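Search this board Go
2 min read

Handover fault on the Pacheco cell, "fixed" again?

gripfail_499
Wed 4 September
Update 3 from Plisia says the dropped block fault is gone. Same claim as the last one. I ran the two-arm handover in the sim overnight: 2,548 tries, 956 drops. Who signed off on this?

cmontes
I did the sim check. Consuelo Montes, Grollorwood. We got nowhere near that many drops. Did you reload the gripper settings after updating?

gripfail_499
Yes. Twice.

purier_dan
Sim drops don't prove much. Contact on small blocks is junk in every simulator I've used.

gripfail_499
Then a sim pass doesn't prove much either, and that's all the release note has.

E. Becerra
Fair point. My worry is the real cell. Ours let go early in November and the log still said "holding." I don't care what the sim says until that flag can be trusted.

purier_dan
Different bug, I'd bet.

cmontes
Maybe. Send me the logs, both of you. I'm not calling it closed.

gripfail_499
Sending. My sim setup is attached.

Contact | Copyright Plisia User Board | Back to top 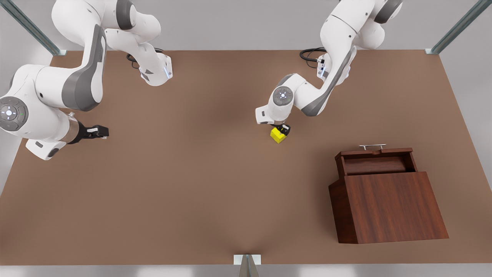
Handover sim, left gripper on the yellow block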